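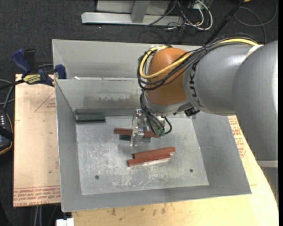
A KUKA robot arm over an open metal bin of small blocks

Kitchen Tips for Feeding People After a Funeral
By Touran Parsa
Updated 26/03/2025

These notes are for whoever ends up running the kitchen when the family comes back to the house after the service. I have done it for relatives and for neighbors on Kerneck Road, and the last one was a lunch for 52 in a house with one oven.

Before the day

Ask the family for one contact person and deal only with them. It should be somebody other than the widow, widower or eldest child.

Put a notebook by the front door and write down every dish that comes in, who brought it and what it came in. The same notebook does for the thank-you cards later. A strip of masking tape on the bottom of each dish with the owner's last name saves phone calls.

Clear two shelves in the refrigerator. Condiments, pickles and drinks can go in a cooler with ice for the day. If a neighbor has a second refrigerator, ask for it early.

Casseroles that arrive more than two days ahead should go in the freezer. Write the date and "baked" or "unbaked" on the foil.

Coffee and tea

Borrow an urn. Most churches and halls will lend one. Fill it with cold water before you leave for the service, and have the person staying at the house switch it on. A large urn can take close to an hour.

If you make tea as well, keep it in a separate pot. An urn that has held coffee will flavor the tea however well you scrub it.

Put the cups on a different table from the food. People come in cold and want a drink first, and the line moves better.

Food that holds up

Services run late. Pick things that can sit in a low oven or come straight from the refrigerator:

Ham, sliced the night before and covered with damp paper towels and foil
Rice with lentils, in a lidded pot wrapped in a dish towel
Potato salad, kept cold until the cars pull in
Rolls, split but not buttered
Sheet cake, cut in the pan

Keep hot food at 140 degrees or above. Anything perishable that has been on the table for two hours gets thrown out, and that includes the egg sandwiches.

Parviz Amini makes halva for the families he knows and says to toast the flour slowly, 23 minutes on his stove, stirring the whole time. Mine takes less - go by the color and take it off when it looks like peanut butter.

Setting out

Stack plates at one end only. Roll forks in napkins the evening before. Pull the table away from the wall so people can serve from both sides.

Set aside a plate for each member of the immediate family, covered, in the refrigerator. They will be talking to guests and will miss the meal.

Cleaning up

Soak the baking dishes as they empty. Wine on a tablecloth should be blotted, then rinsed in cold water. Candle wax comes off linen after an hour in the freezer; scrape it with a dull knife.

Pack leftovers in small containers, one or two servings each. Label them and leave the heating directions on the refrigerator door.

Dishes left behind go in a box by the door with the notebook on top. Return them within 10 days if you can.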